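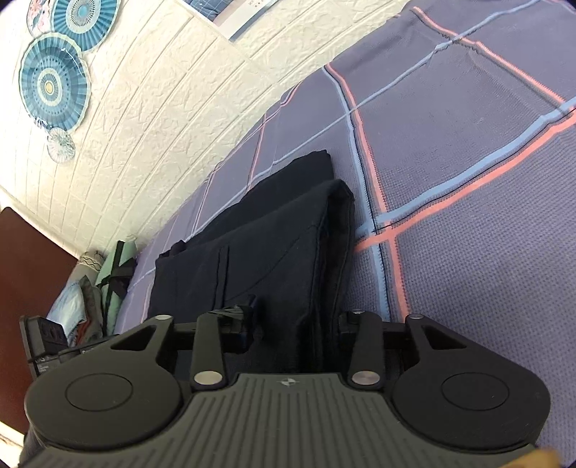
Defne Kaplan asked whether the gripper has to be recalibrated every time it is put down between tasks. It does not. Recalibrate only after the finger pads have been changed or the tool has been dropped.

Home Products Guides Spares Contact

Grotance Hand-Held Gripper: Set-up Guide
Wednesday, May 23, 2018, by the Keskin support desk

Section 4. Working with folded clothing

1. Charge the handle fully and switch it on. Wait 20 seconds for the light to turn green.
2. Open and close the fingers once, all the way, with nothing between the pads.
3. Start a new task in the Flikdale app and choose "Soft items".
4. Hold the tool level and bring it towards the stack with the pads open. Navy trousers and other dark clothes need a well-lit room.
5. Close the pads slowly on the fold. Lift, move, lower, then open.
6. Press Save before you begin the next garment.

Note: The app keeps 2000 tasks. After that the oldest are overwritten, so copy them off first.

Caution: Keep fingers and hair away from the linkage arms when the tool is on. Do not oil the pins.

Spare pads are sold in pairs under part number 46. For fitting, see the Brotdale pad leaflet.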